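Unit 4: Sorting and Storing Small Household Items
Home Organization Basics, handout for session two

Last updated: 16th June 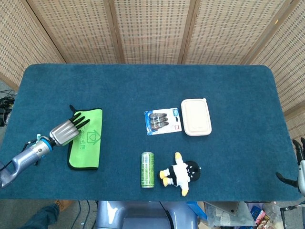 Small items cause more trouble in a home than large ones. A chair has a place because it takes up space and people notice when it has been moved. A pack of hair clips, a cleaning cloth or a spare food container can sit on a table for weeks. This unit covers how to sort such things, how to decide where they go, and how to set up the surface you work on.

1. The sorting surface

Use one table and clear it before you start. A covered top is better than a bare one for small hard items, which slide and roll on a polished surface. Felt or short carpet works well. Choose a plain color with no pattern. Pale containers and bright cloths show up clearly on a dark cover, but dark hair clips and black buttons don't, so leave those in their packaging or put them on a sheet of white paper.

A folding screen around the back and sides of the table is useful in a shared room. It keeps sorted piles apart from whatever else is going on, and small things that get pushed too far usually stop at the screen.

2. Sort by where it is used

Beginners tend to sort by material: plastics together, fabrics together. Sort by the room where the item gets used. In the Week 1 exercise most groups put food containers and hair clips in the same pile - both were "plastic things" - and then had to split the pile again.

Cleaning cloths: laundry area or under the sink
Food containers with lids: kitchen, at counter height
Hair accessories: bathroom or bedroom drawer
Unopened retail packs: see section 3

3. Items still in packaging

A blister pack is bulky for what it holds. If the item will be used within the month, open the pack, throw away the card and the bubble, and store the contents. If it is a spare, keep it sealed and file it upright in a box so the printed side faces you. Do not store half-opened packs. The card bends and the contents end up loose at the bottom of the drawer.

4. Cloths

Microfiber cloths should be washed apart from cotton, which sheds lint onto them. Skip the fabric softener. Lay each cloth flat, fold it in thirds lengthwise, then in half, and stand it on edge. If a cloth has a printed design, fold with the print outward so you can tell one from another. Keep kitchen cloths and bathroom cloths in separate stacks.

5. Containers with lids

Store each container with its own lid on, unless you own several of one size that nest. Snap-on lids can hold smells, so let both parts dry fully before closing. Any container without a matching lid goes in the "decide" box. Check that box at the end of the session.

For next time

Bring five small items from one drawer at home, at least one of them still in its packaging. Sorcha Daly will lead the folding practice. Read pages 1 to 6 of the Motalen workbook and fill in the drawer chart on page 7.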